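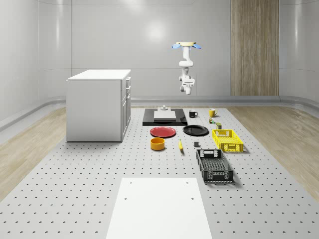

White cabinet on the left, household objects on the gray perforated platform

Itbridge Community Help > Home > Moving and storage

In what order should I unpack a very small kitchen?

Celeste Patrício

Hello to all. In February I moved to a smaller apartment and I still live between boxes. My old kitchen had seven drawers and a tall pantry. The new one has two drawers and one cabinet under the counter, and the counter itself is short. I brought everything with me and now I regret it a little.

My difficulty is the order. Each time I open a box, I put the things in the first free place, and the next day I must move them again. Yesterday the frying pan was behind the flour, and I had to take out everything to fry one egg.

I cook almost every evening, mostly soups, rice and fish. I bake only for birthdays. I rent, so I prefer not to drill in the walls. I can spend about $200 on shelves or containers, but I would like to first understand what I need. Does it exist some method which is not too complicated? Thank you in advance for your patience with my English.

Marianna Kaczorowski

Hello Celeste, I had the same problem when I moved, and English is also my second language, so we will understand each other well.

Please do not buy anything yet. I bought many pretty containers in my first week and half of them did not fit under the shelf. Measure the inside of the cabinet first, also the height, and write it on a paper which you keep in your wallet.

Then leave the boxes closed. Take out only what you need for the meal of this evening, use it, wash it, and then give it a place. Continue in this manner for two weeks. What is still in the boxes after this time is for baking, for guests, or for nothing.

For the places, I think about where my hands are when I cook. Knives and spoons go in the top drawer, nearest to the stove. Towels and foil go in the lower one. Heavy pots go at the bottom of the cabinet, with the lids standing on their side against the wall.

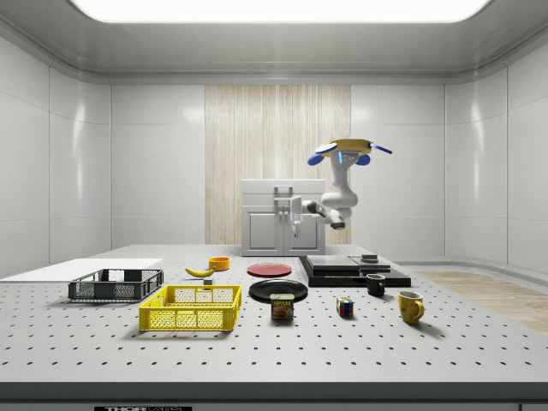

Dry food is more difficult, because the bags fall down and you forget what is behind. I keep rice, lentils and flour in one open crate which I can pull out like a drawer. When the crate is full, I do not buy more rice. It is a strict rule, but it helps me. Onions and potatoes I keep apart from each other, somewhere dark, and with some air.

The baking forms can live in another room. Mine are under the bed in a suitcase, and I take them out when there is a birthday.

Also do not fill the counter. You need a free part as wide as your cutting board, or you will become angry every evening.
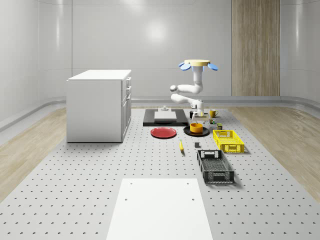
Cabinet with a flat white top and a column of drawers

starenine

Just get a rolling cart. Mine fits between the fridge and the wall and holds oil, spices, everything. No drilling. Check the wheels lock.

Celeste Patrício

Thank you both! Marianna, I closed the boxes again after I read your answer, and tonight I make fish soup with one pot only. The cart is a nice idea too, but between my fridge and the wall there is space only for a broom. Maybe beside the door, I will measure tomorrow.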